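Sunday on Drorkia Avenue

20 Oct 2019

My feet are killing me and I have almost no voice left, so I'm going to type this before I fall asleep on the couch. Yesterday was my first march! I'm forty-one years old and I had never walked in one before, and now I want to tell everybody about it, including the people who already heard me tell it on the phone last night.

If you don't live near us, quick background. The city wants to close the Marnard branch library and three bus lines that feed it, and the vote was moved up to the end of October with hardly any notice. The number 22 is my bus. It's how my mother gets to her eye doctor and how half the kids on our block get to school when it rains. So when the flyer went up in the window at Demissie Bakery, I took a photo of it and sent it to everyone I know.

I figured we'd be a handful. We met in the lot behind the bakery at 9 and there were already people sitting along the wall with poster board across their knees, sharing markers. By the time we turned onto Drorkia Avenue the front of the march was at the light and I couldn't see the back of it. One of the organizers with a clicker told me later she had counted 132 before she gave up because folks kept joining from the side streets. For our neighborhood that's huge!

The signs were so good. My favorite was a little kid's that just said I AM NOT DONE READING in purple letters that got smaller and smaller as she ran out of room. There was a man with a bus schedule blown up to the size of a door, and a group of teenagers who had made up a chant that rhymed "transit" with "plan it" (you had to hear it, it worked). My own sign said SAVE THE 22 and the tape gave out before we got to the bridge, so I carried the stick in one hand and the cardboard in the other.

Police had two cars at the intersection and a couple of officers walking alongside. It was calm the whole way. Drivers honked, mostly the friendly kind, and the lady from the nail place came out with cups of water.

At the end we stood on the steps of the council building and people took turns with the megaphone. I did not plan to speak. I spoke! I have no idea what I said for the first minute, something about my mother's eyes, and then I got going and read out the times of the last bus on each of the three lines, and people booed each one like it was a villain in a play. I would do it again tomorrow.

The petition is at the front counter at Demissie until Friday. We need 100 more names to get on the agenda as an item and not just as public comment, and you have to live in the district to sign. Print your address clearly, please, they threw out a bunch last time over handwriting. My sister Enda is driving anyone who needs a ride to the meeting, so leave me a message if that's you.

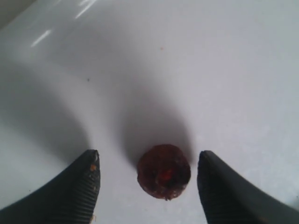
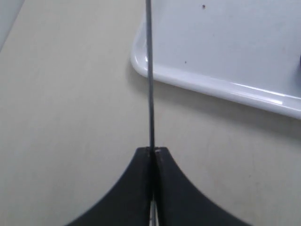 Tsegereda Negussie
I was near the back with my stroller and we never heard the megaphone at all, so thank you for writing down what was said! One thing, the sign-up sheet for public comment closes an hour before the meeting starts. I missed it in the spring and had to sit there with my speech in my purse. Is Enda's car full yet? There are two of us and a car seat.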